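Keeping a Worry Log: Notes for the Evening Talk
Genivaldo Medeiros
5 min read
Filed under: Mind & Spirit, Daily Practice

Notes for the talk at Popescu Hall. Doors at 6:30, start at 7. Chairs in rows, no circle this time. Ask people to have paper and something to write with on their laps before I begin.

Opening

Say who I am. I run the evening groups at Sturau and have kept a worry log for six years. I'm not a therapist. Say that early and say it slowly. Anyone who is in treatment should keep going to it, and anyone who isn't sleeping at all should see a doctor before trying this.

Tell the kitchen story. My first winter in Grodon, up at 3 a.m., going over the same phone call with my brother. I wrote it on the back of a gas bill so I could go to bed. In the morning I read it and it was two lines long. I had been awake four hours with two lines.

Pause there. Don't explain the story.

What a worry log is

A plain notebook. One entry per worry, in your own words. Under it, one line on what you could do tomorrow, or the word "nothing." Close the book. That is the whole method and people will want it to be longer.

It is different from a gratitude list. I have no quarrel with gratitude lists, but I couldn't write one at 3 a.m. without feeling like a liar.

It is also different from a diary. Keep the day's events out of it unless they are bothering you.

When and how long

Set a timer for 20 minutes, after dinner and before the phone goes on charge. If you run out of worries in six minutes, stop. Do not go looking for more.

My first notebook came to 211 pages. I wrote too much. Some entries ran to 600 words and I can't follow them now. These days most of mine are three lines.

Read aloud one short entry from the blue notebook (the one about the roof, NOT the one about Mom).

Going back to read

Wait a month. If you start in August, leave it shut until September. Then read with a pencil and put a small mark beside anything that happened the way you feared.

I did this with everything I had, 749 entries. Most had no mark. The marked ones were mainly money and one was health. I don't give a percentage because people write it down and then think they have failed if theirs is worse.

Somebody usually asks if this proves worrying is pointless. My answer: no. Some of the marked ones I was glad to have thought about early.

Exercise (10 minutes)

Write one worry. Any size. Keep it to yourself.
Write the line under it.
Fold the paper and put it in a pocket or bag.
Sit quietly for two minutes. I keep time, they don't.
No sharing round. At the Celtum weekend we went around the room and it turned into advice.

Before questions 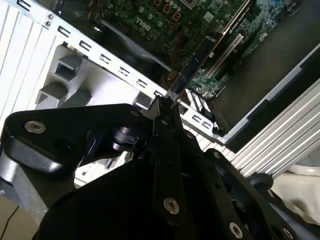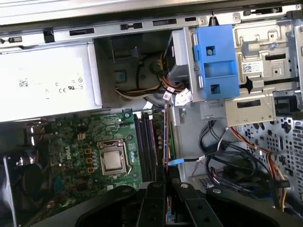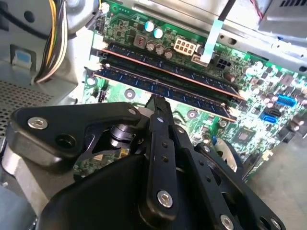
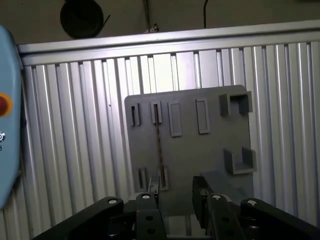
A worry log works best when each entry has its own place on the page. People who cram three or four fears into one paragraph tend to answer only the loudest. Draw a line between entries if that helps. Point to the first picture, the green board with all those small parts packed onto it and the graphics card seated in it. Next to the card is one empty slot. Leave a gap like that after every entry, two or three blank lines, and don't fill it the same night. When you read back in a month, whatever you have to say about that worry goes there. I started doing this in my third notebook and it is the one I find easiest to reread.

Questions that come up

Can I do it on my phone? Yes, if you can put the phone down afterward. I can't.

What if someone reads it? Keep it in a drawer. If that isn't safe where you live, tear the page out when you finish and skip the reading back.

My worries are the same every night. Write them anyway, and date them. After two weeks look only at the second line of each entry and see if it has changed.

Is it a spiritual practice? For me it sits next to prayer. Other people in my group don't pray and do it just as well.

Close by 8:15. Notebooks are on the side table, one each. The sign-up sheet for the Sturau group is beside them.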